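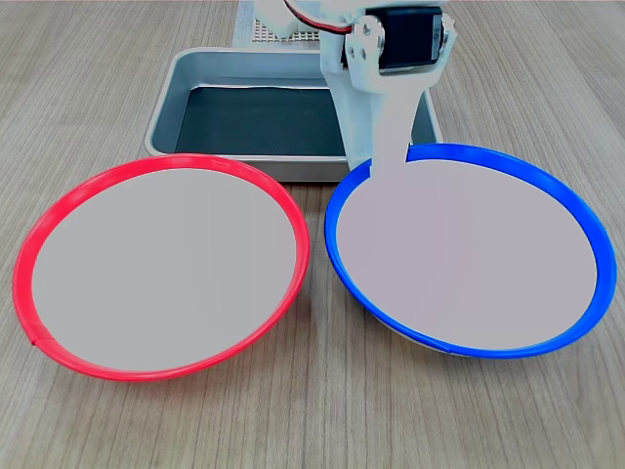 I've been checking the Ludbridge observatory page more often than my email this month, and this morning it finally paid off. The radio group there has posted its first results on Rastine, the cold gas cloud they've been staring at since last winter, and there's a hole in it! A big, slowly growing bubble that wasn't on any of the older maps.

If you haven't followed this one, Rastine is one of those clouds that looks like nothing at all through a backyard telescope. I know, I've tried (twice, in March, with numb fingers). It's a dark patch where stars ought to be. Radio dishes see it very differently, as the carbon monoxide mixed in with the hydrogen gives off a faint signal, and if you tune to it carefully you can tell which bits of gas are drifting toward us and which are drifting away.

That's what the team did. They used the dish at Kan for 510 hours, spread over 18 months, and built up a map of how the gas moves from one side of the cloud to the other. Most of it does very little. But on the eastern side there's a ring, and the near half of the ring is coming at us while the far half is heading the other way. Put those together and you get a shell of gas being pushed outward at 4 kilometers a second. For a cloud this quiet that's pretty lively.

So what's doing the pushing? The group has 2 ideas and they're upfront about not being able to choose yet. One is a young star buried inside, blowing off a strong wind and sweeping the gas up in front of it like a snowplow. The other is an old supernova, one that went off long enough ago that the hot glow has faded and only the shove is left. I'm rooting for the supernova, mostly for selfish reasons – I love a good old explosion. The star explanation is probably the safer bet, and there's a weak infrared smudge a little off center that could be it.

Évan Perrin, who led the mapping, gave a talk online last night and I stayed up for it with a bowl of cereal. He spent a good chunk of it on how they cleaned up the data, which was more fun than it sounds. For a while they thought the ring was being produced by the receiver itself, so they turned the whole scan pattern sideways and started over. The ring stayed put. He showed both versions on a split slide and the chat went a little nuts.

He also got asked about age, and wouldn't give a number. The expansion speed is only one part of that sum, and the distance to Rastine is still argued over. If the cloud is farther off than people think, the bubble is bigger, and then it must be older too, assuming it has grown at anything like a steady rate.
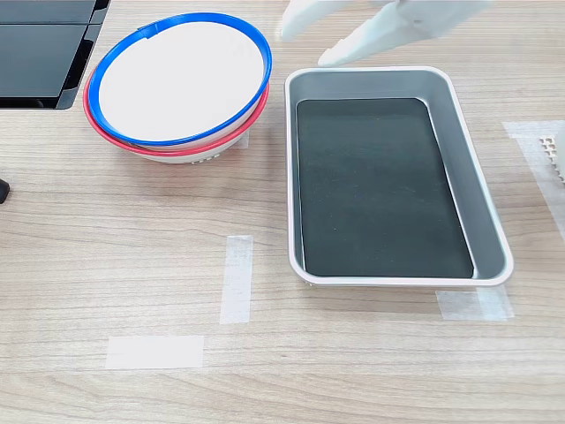 Piyumi Roy wrote in the comments under the talk that she'd hold off on the supernova until somebody finds shocked gas along the rim, and that a speed this low could just as easily come from a couple of modest stars working together. Fair point, and I hadn't thought of a pair. She also wanted to know why the western side of the ring is so much fainter, and Perrin's answer was that the gas may simply be thinner over there, so there's less of it to light up the map.

Next up is Uvis, the group's new receiver, which is being fitted at Kan over the summer. It picks up silicon monoxide, a molecule that tends to show up when gas gets hit hard, so it should be a decent test of whether anything violent is still going on at the edge of the bubble. First observing run is in the fall, weather permitting. The maps are on the Ludbridge page already if you want to poke around, and the velocity one is the one to open first – drag the slider slowly and watch the eastern edge.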